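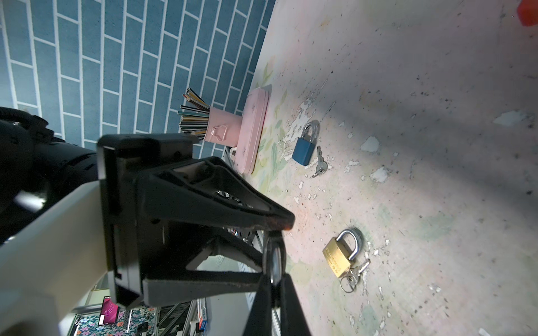 Lodar Two-Arm Bench Cell

The Lodar is a bench-height cell with two arms, made for small-part handling: padlocks, keys, key rings and other hardware that gets sorted, matched and bagged by hand in most shops. It is sold and serviced by Clarum.

Each arm ends in a black two-finger gripper. The arms bolt to an aluminum rail along the front, so the operator can reach the controller boards and cable trays without leaning into the work area. The work surface is a mat that lifts out for cleaning. Customers choose their own mat and wall covering, and any pattern will do as long as it stays put between jobs.

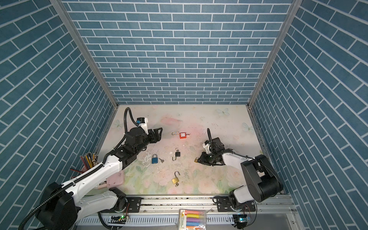 Lodar cell with both arms over the mat, mixed padlocks and keys.

What it does

The cell picks up a lock, turns it, sets it down in a given spot and places a key with it. Locks can arrive open or closed, and in mixed colors and sizes. Very small brass locks are the slowest items. Keys lying flat on the mat may need a second try.

What changes for your staff

The Arboleda lock and hardware depot put in its first cell in February. Before that, key matching was a two-person job on every shift, standing, with a break every hour for the hands. One person now runs the cell and does the final check seated. The other moved to returns, which had been behind for most of a year.

Evaristo Ferri runs the day shift at Arboleda. "People asked me first if they were losing hours. They didn't. What they lost was the pinching and twisting. The new part is that somebody has to learn to teach it a job, and that took some of us longer than others."

Plan on 12 hours of training per operator. Clarum suggests training at least 2 people per shift so that the cell doesn't sit when someone is out. Operators load parts, start and stop jobs, clear jams and sign off each tray. They do not need to write code. Records go to your stock system through Celutbridge, which is included.

Ordering

Part number 662. Price covers both arms, rail, frame, one mat and setup. Delivery takes 4 weeks. Spare gripper fingers are sold in pairs.

Comments

dmarsh_tools
Does the rail come in a longer size? Our benches are wider than most.

Kettleby
We've had ours since spring. Fine on padlocks, fussy with key rings when there are a lot of keys on them. My wrists are better.

R. Oyelaran
Training took me nearly double what it says. Worth asking for the second session.

packline3
is the finger set the same as on the older model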